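Dye room notebook, Fornitden
August 2025

Second go at the teal overdye

Started late, boiler was sulking again. Mattes bled the valve and it came up after that. Bath at temp by mid morning.

Cotton total, dry weight, 1,288 g. Weighed it twice this time. Last round I wrote down the weight with the bucket still on the scale and the whole recipe was off from there, so the bucket weight is now written on the bucket in marker: 696 g. Please don't scrub it off.

Recipe is the Skumell teal, same as the last page, plus a pinch of the black to knock it back. Joscha thinks the black is a mistake and we should get there with a bit of the rust instead. He may be right. Rust goes in the next strike-off, small jar only.

Salt in 2 parts, not all at once. Soda ash disolved in a separate jug first, hot water, stirred until clear. Wiebke poured it in behind the paddle and well away from the cloth. Last time it went straight on top and we got the pale blotches.

Water

Test strip says harder than in spring. Theda says the town switched wells, I haven't checked. Softener is due for salt anyway. Put a spoon of the water conditioner in the bath and another in the first rinse. Scum line on the tank wall was thinner than before, but it's still there. Want to run one small bath with bottled water and one with tap, same cloth, same powder, side by side. Keep meaning to do this.

Rinsing

Cold, cold, warm, then hot with the after-soap. Took 8 rinses before it ran clear, too many. Either too much dye in the bath for the weight or we cut the fix short. I think we cut it short - Hildegard needed the tank for the napkin order and I pulled it early. Not her fault, I should have booked the tank for the whole day. Tank calendar is on the door, use it.

The Jetora spins fine but still walks across the floor if the load is lopsided. Rubber mat helps. Drain hose clip is going, replace before it lets go on somebody's shoes.

Rub test

White rag, dry: clean. White rag, damp: faint green on the inside of the hem, nothing on the body. Seams hold more dye than the flat cloth, same as always. Thread looks to be poly on the Haddad blanks, it stayed lighter. Hildegard likes the lighter stitching. I'm on the fence. For the order it needs to match, so we ask Haddad if they can sew the next lot with cotton thread and what that does to the price.

Color

Looked at everything by the window and again under the tubes. Reads greener by the window. Under the tubes it goes gray and a little flat, and Joscha's point about the black makes more sense there. Swatches stapled on the facing page, the one with the notched corner is window side up. Staple, don't tape, the tape yellowed the last set.

Green on the table, part folded: 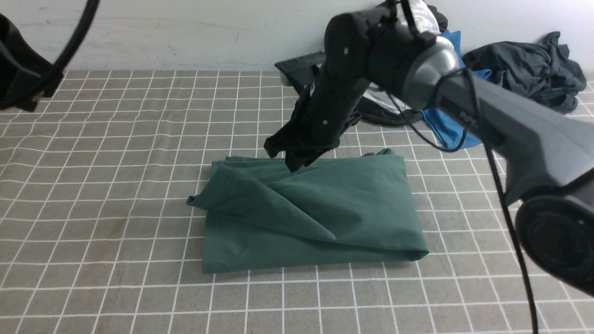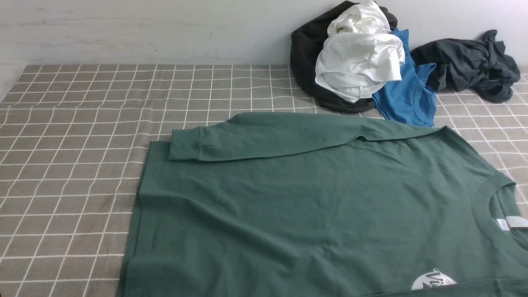
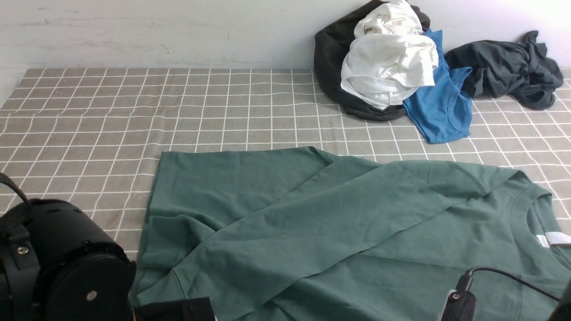
Close on the cloth, going a bit blue-gray where the light lands:

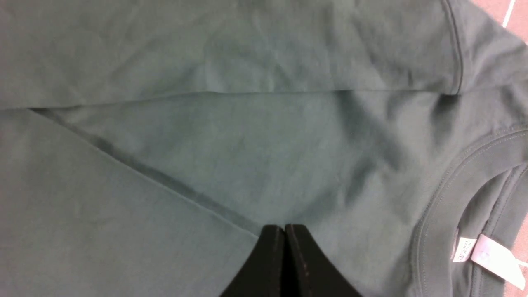 To do

Rust strike-off, small jar, no black
Book the tank for a full day, in pencil is fine
Tap vs bottled water test
Softener salt, hose clip
Write Haddad re thread
Order Skumell teal, the tub is nearly at the bottom and the October run needs a full one
Gloves in medium, we only have large adn they fill with water
Ask Theda about the wells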